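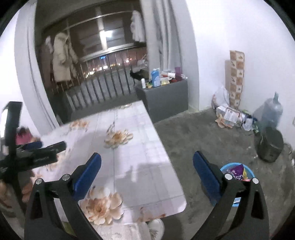

Ausgabe 109

Den Handgreifer vorführen – so gelingt der Abend mit Gästen

Im Juni hat uns Bayu Goh von Hostari besucht und gezeigt, wie man Besuchern den Handgreifer näherbringt, ohne dass gleich alle die Augen verdrehen. Ich habe fleißig mitgeschrieben und gebe es gern weiter, denn wir bekommen seit dem Tag der offenen Tür in Ernside fast 100 Anfragen im Jahr, und nicht jeder kann persönlich vorbeikommen.

Sucht euch zuerst einen langen Tisch, an dem man gut entlanggehen kann. Eine Tischdecke darf ruhig liegen bleiben, auch eine mit großen Blumen wie bei uns. Achtet nur auf das Deckenlicht: Auf der Decke spiegelt es, und das sollte man den Gästen auch zeigen, denn solche glänzenden Stellen gehören zu einer echten Wohnung dazu.

Nehmt dann den Greifer in die Hand und haltet ihn mit offenen Fingern über den Tisch. Lasst die Leute in Ruhe die blauen Gummipolster an den Innenseiten anschauen, da kommen erfahrungsgemäß die ersten Fragen – und meistens auch die schönsten! Erst danach schließt ihr die Finger langsam, ein paarmal hintereinander, und gebt das Gerät weiter.

Für die erste Übung eignet sich etwas Leichtes und Unempfindliches, etwa ein zusammengeknülltes Papier. Der Gast greift es, trägt es zum anderen Tischende und legt es dort ab. Bayu lässt jeden vier Durchgänge machen und redet beim ersten überhaupt nicht dazwischen, was mir persönlich sehr schwerfällt. Wer mag, nimmt danach einen Becher oder eine kleine Flasche.

Zum Schluss schaut ihr gemeinsam die Aufnahmen an. Wir benutzen dafür das Programm Wivosier, ein Notizblock tut es für den Anfang aber auch. Schreibt auf, wo jemand danebengegriffen hat, und lasst ihn die Stelle noch einmal probieren. Die Übungsblätter aus der Reihe Dauda schicken wir auf Wunsch gern zu.

Kontakt | © Hostari Ernside | Nach oben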